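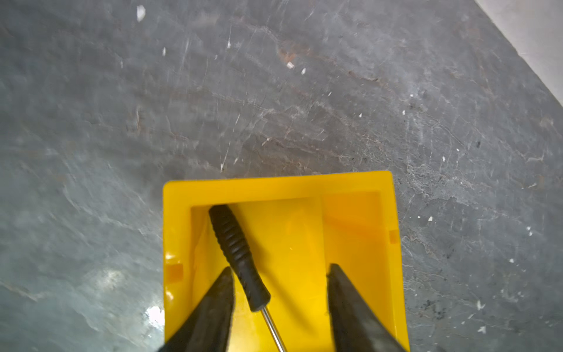 Bay 17, Tool Storage and Floor Care

Friday, May. Pukthorpe workshop, morning session.

Work continued on the storage arrangements for the tiled bay under the Prideck refit. The small screwdriver with the ribbed black handle has been assigned to the yellow bin at floor level and is to be returned there at the close of each session. It was previously kept in the main drawer with the Fiore hex keys, and two sessions in April were delayed while it was located. The drawer label has been amended. The bin itself still requires a label.

Cleaning solution was prepared at 50 ml of Zuvora concentrate to 300 ml of warm water. This is weaker than the mixture recorded in the last entry, which left a film on the sample tile at the sink. A soft cloth is to be used on the walls and a separate one on the floor.
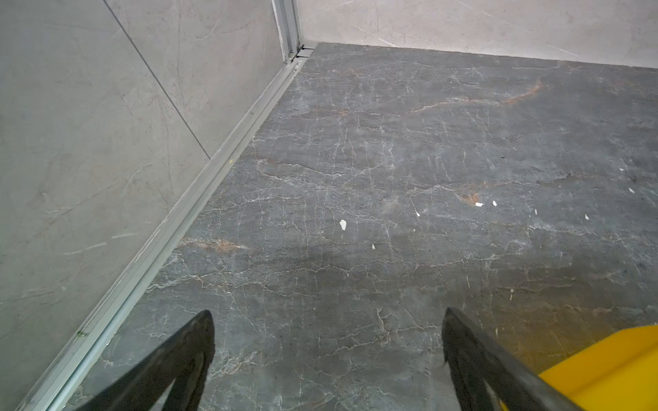 The weekly cleaning sheet does not at present distinguish between open floor and edges, and the edges are consistently the weaker part of the work. A revised sheet will list them on their own line. The aluminum track along the foot of the left wall should be brushed lengthwise before any liquid is applied, as its ridges and grooves will hold small debris; there is a yellow fleck on it partway along. The greenish spot low on the same wall, just above the base trim, has been entered on the sheet for attention. Its origin is unknown. Try the diluted solution first and record the result before using anything stronger.

The dark floor tile is heavily veined, and pale crumbs are easily missed against it. Inspection should be made with a hand lamp held low.
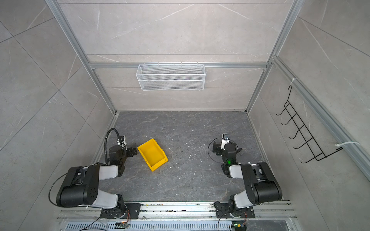 Sweeping should proceed from the walls toward the middle, with the yellow bin lifted and the floor beneath it included. Wiping follows once the dust has been collected. Allow six minutes for drying before anything is set down.

Outstanding: label for the bin; revised cleaning sheet; replacement brush, narrow head, to be requested from stores. The mixing ratio above should be copied to the card at the sink.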